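Packing a bag is still a job for people

Jul 5, 2018
By Gitau Kombo
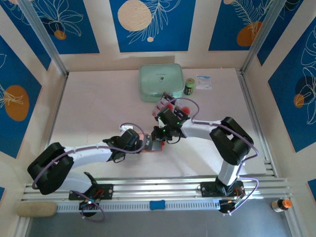
1 min read

Every firm I visit says the household robot is nearly ready. I have heard it for 11 years. Two arms on a rail, a pouch, a small bottle and a packet on a pink table: a child would have that lot tidied before the kettle boiled.

At Clondo they talk about 50 chores. I asked which of them I could leave running while I went to the shops, and got a long answer about grippers. Both of these are busy over one small orange and black thing. I'll keep doing my own packing until September at least.

Recent items
Trondedside warehouse puts off its night shift trial
Who mends the mop? Letters from Brosivthorpe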